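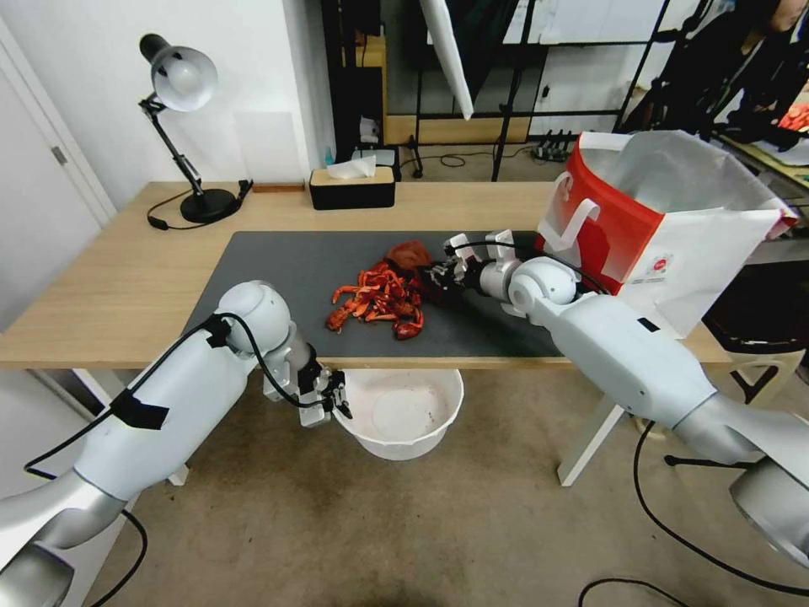
Two-arm table setup for messy clearing jobs: what should I budget for besides the arms?

Posted Wednesday, July 9, 2025 in Equipment and Buying

tableclearer

We are putting together a spending request for a second two-arm station. The job is clearing food waste off a table: crawfish shells at the moment, other things later. The arms work over a dark grey mat and there is a white plastic bucket on the floor below the front edge for the waste. The right gripper does most of the pressing and gathering in among the shells.

The arms themselves are more or less settled. We have a quote from Kofler and I don't expect it to change much. What I can't work out is the rest. When we bought the first station in January I put down a single line for "accessories" and it was far too small. We ended up borrowing from other budgets for finger pads, mats and cable ties, and I'd like to avoid that this time.

I have £900 left for everything that isn't an arm, a controller or a computer. The new station has to be running for 60 sessions before the next round of money. Things I am unsure about:

Grippers. The standard fingers are fine on boxes and tins. Shells are thin and curved, with claws and legs all tangled together. Is it worth paying for different fingers, or should I buy plenty of spare pads?

Covers. Ellura sell sleeves for the arms. Has anyone used them with wet food?

Floor. The room is carpeted. Do I need to put something under the table?

Reach. The bucket is on the floor, so the left arm has to come out past the table edge. Would a stand for the bucket be better?

brinebench

We do something similar with prawn and mussel shells, so I can tell you where our money went.

Pads first. Buy spares and leave the special fingers alone for now. We tried a set of Brakiton scoop fingers and they were good at pushing a heap along and poor at picking up single bits. For shells you need both. Flat fingers with a soft, slightly grippy pad did the job. The pads wear at the tips and start to hold a smell well before they stop gripping, so change them on a schedule. For 60 sessions I would put a third of your £900 into pads and the screws that go with them. The screws are small and they get lost.

Mats second. Get more than one of the same mat in the same colour. You want one on the table, one drying and one in a packet. If you change to a different colour halfway through, the cameras will see a different table and you may have to redo your lighting. A dark mat is a decent choice with orange shells. Check that the mat lies flat at the corners when it arrives, and weigh it down overnight if it doesn't.

Covers: we have the Ellura ones. They keep splashes off the arm, but they bunch at the elbow and we had to cut ours shorter. They also hide the cables, so you don't notice a cable pulling until it has pulled. If you buy them, buy one pair and try it before you order for the second station. Wiping the arms down after every session costs you some cloths and ten minutes.

Cables: tape round the forearm works and it is cheap. It also leaves glue behind when you take it off. Hook-and-loop straps cost a bit more and can be undone when you clean. Leave enough slack for the arm at full stretch, then check that the loop doesn't catch the bucket rim.

Floor: yes, put something down. Carpet and shellfish do not go together. A plain vinyl offcut from a flooring shop is fine. Make it go well out past the bucket on all sides and tape the edges so chair wheels don't lift it.

I would also put the waste money in writing. Bags, bucket liners, cleaning spray and gloves look like nothing on a request, and they were our second biggest running cost. Food too, if you are paying for the shellfish out of the same pot. You didn't say.

northbay_op

Get a bigger bucket. Wide is better than deep. We moved ours up on to a low stool and it tipped over, so now it is back on the floor.

quietgantry

On reach, measure before you spend anything. Put the arm where the new one will be bolted, drive the gripper out past the table edge to the spot where you want it to let go, and see how near it is to its limit. Our table is 70 cm high and the arm manages it easily with the base set back, but it was close to the limit with the first mount we bought. That mount came from Zalance and they did take it back, less postage.

If the arm gets there without straining, leave the bucket on the floor. A stand is one more thing to knock. If it doesn't, a bracket that hangs the bucket off the table frame is steadier than a stool. Ask whether the frame can take it, especially with a light table.

I don't agree with brinebench about the straps. Ours worked loose with all the wiping and we went back to tape. Try a pack, they are cheap enough.

Here is how I would split the £900, as shares so you can move it about:

Pads and screws: a third
Mats, floor covering, bucket and liners: a quarter
Cleaning things and gloves: a quarter
Left unspent until session 20 or so: the rest

Keep that last part. Something will break that none of us has thought of, and small orders from Kofler are slow. We waited 3 weeks for a single finger plate. I would ask them for a spares price now, while you are still talking about the arms, and get it put on the same quote. They were more willing to move on price then than they were afterwards.

tableclearer

Thanks, useful. The shellfish comes out of a different budget, so that's one thing less. I'll measure the reach on the old station this week and ask Kofler about spares on the same quote. I'm leaving the sleeves out for now and putting that money into pads.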